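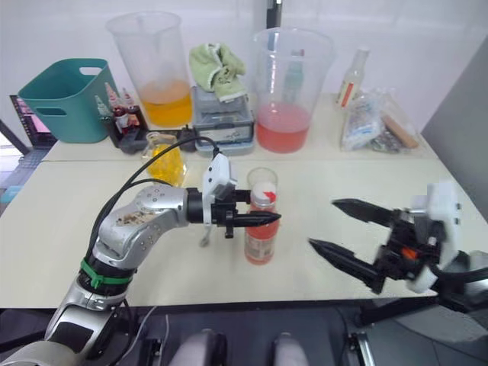 1. What we set out to do

Build a tracked crane out of toy bricks with two motors and a phone remote, then find out why it wouldn't calibrate. Kit parts from the Skandness 874 set plus whatever was left in the drawer. Group: me (Leanne Wainwright) and Vojtěch Paulík. Course project, Mokuldale, started in September, handed in January 28, 2025.

2. Parts

Hub with 6 ports, only four used. Two big motors for the tracks, one medium for the boom, one small for the winch. Bricks: 2000 or so, most of them pins. Reltau app on Vojtěch's phone and later on mine. String from the kit, replaced twice.

3. Build

Chassis first. Went fine. Tracks on the loose side, took one link out of each and they stopped slipping off. Boom took most of the fall. First version bent sideways with the hook loaded, so we doubled the lower beams and moved the pivot back two holes. Uglier but stiff.

Gearing for the boom is a worm gear, slow, doesn't drop when you cut the power. Winch is straight off the motor, too fast, should have been geared down. No time.

4. The calibration problem

The app runs each motor to its end stop and saves the position. On our crane the boom went up, hit the stop, and the app just kept waiting. Spinner on the screen. Restarted the hub, same thing. New batteries, same. Swapped the ports for boom and winch and now the winch pulled the hook right into the boom tip and snapped the string.

What we found: the app looks for a stalled motor. With the worm gear the motor never really stalls, it just clicks over at the clutch gear. So no stop gets saved. Took the clutch out and put a solid gear in. Calibrated on the first try after that, but it's hard on the beams, you can hear them creak.

5. Testing

50 runs, boom all the way up and all the way down, hook empty. Wrote down if it came back to the same hole on the side plate. Early runs good. Later on it crept forward a bit, maybe half a hole. Recalibrating fixed it each time. With a load on the hook the creep was worse but we didnt measure that properly, should have.

The tracks were only tested on carpet and on the hallway floor. Turns fine on the floor. On carpet the left one drags.

6. Things to fix

- gear down the winch
- softer end stop, Procházka's build notes use a rubber piece, we had none left
- cable from the boom motor rubs on the turntable, needs a clip
- save the calibration somewhere, the app forgets it when the hub is turned off

7. Who did what

Vojtěch: chassis, tracks, most of the app stuff. Me: boom, winch, the test table, and this report. The parts list is in the apendix along with the run sheet.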